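Cuaderno de taller - mesa de cocina de juguete
Sábado, junio

Boglárka insiste en que la mesa "ya está cerrada" y que podemos pasar la lista de objetos a Stindham tal cual. No lo veo. Llevo toda la mañana con el juego delante y sigo encontrando cosas que en la lista se llaman de una manera y en la mesa parecen otra. Apunto lo que hay, sin adornos, y que cada cual saque sus cuentas.

Lo que no discuto: el plato lavanda y el horno tostador se reconocen a la primera. El plato es grande, redondo y liso. El horno es negro, con el interior azul claro y el tirador vertical, y desde arriba ocupa más de lo que yo había calculado en el plano. Si lo dejamos a la derecha, queda poca mesa para trabajar en ese lado. Carter dice que sobra sitio, pero Carter no ha intentado colocar la fruta.
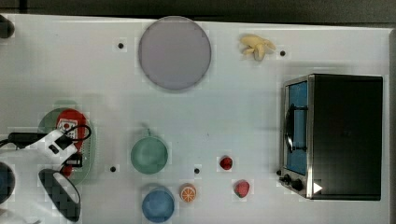

La fruta es mi primera queja. La frambuesa y la fresa son las dos rojas y las dos pequeñas. En la hoja de Udano figuran como "fruta roja 1" y "fruta roja 2", y así no hay quien las distinga por teléfono. Propongo llamarlas por su nombre y se acabó. La rodaja de naranja no da problemas. El plátano es amarillo muy pálido y, según cómo caiga, hay que mirarlo dos veces para saber qué es.

Segunda queja, los verdes. Tenemos un cuenco verde menta y un escurridor verde ovalado con agujeros, y en la lista aparecen como "recipiente verde" y "recipiente verde (otro)". Esto lo escribió alguien con prisa. Cambiado a lápiz en la copia de la pared - falta pasarlo al fichero.

Tercera: los agujeros negros del tablero. Boglárka asegura que no molestan. Puede ser. Yo no los quiero debajo de una pieza pequeña y prefiero que el plano los marque, aunque sea con un punto. En la versión 5 no salen. En la 7 tampoco, y eso que lo pedí por escrito.

Escurridor y kétchup: los quiero separados. El bote, tumbado junto al escurridor, se lee bien por la etiqueta blanca con el tomate. Cuando se monta encima del escurridor ya no se ve qué es cada cosa, y ese montón no debería figurar como posición válida en ninguna parte.

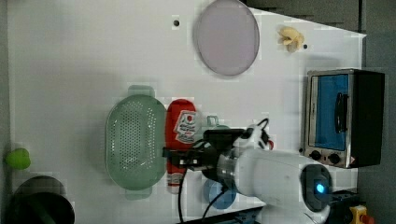
Vasos y tazas

Aquí es donde menos me creo la lista. Pone "vasos, juego completo" y nada más. ¿Completo según quién? El catálogo de Friesen, ref. 2578, habla de 11 piezas entre vasos, tazas y cuencos, y no aclara cuáles son de qué grupo. Así no se puede comprobar nada.

Dejo escrito mi criterio, a falta de otro mejor: si tiene paredes altas, vaso; si es ancho y bajo, cuenco. El azul es el que más dudas me da, porque visto desde arriba solo se ve la boca redonda y uno lo llama de una forma u otra según el día. Habría que mirarlo de lado y decidirlo de una vez. 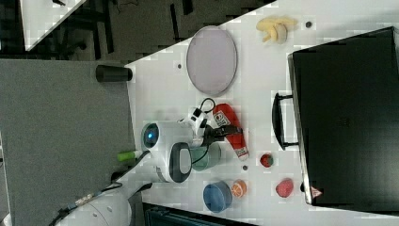

El negro no me gusta donde está. Es cilíndrico, tumbado en el mismo borde de la mesa, y debajo lo que hay es moqueta gris. Carter opina que la moqueta amortigua. Yo opino que un vaso en el borde es un vaso que habrá que ir a buscar debajo de las sillas. Pido una franja libre de un palmo en todo el contorno - sin excepciones para el lado del plato.

Callon ofrece otro juego con los colores más separados entre sí. Suena bien, como todo lo que viene en un folleto. Antes de gastar nada quiero tener una pieza en la mano y verla con esta luz, sobre este tablero blanco.

Pendiente:
- Renombrar las frutas y los verdes en el fichero (Boglárka).
- Marcar los agujeros en el plano.
- Decidir si el azul es vaso o cuenco.
- Pedir a Friesen el desglose de la 2578. No espero gran cosa.
- A Stindham no se manda nada hasta que lo anterior esté tachado.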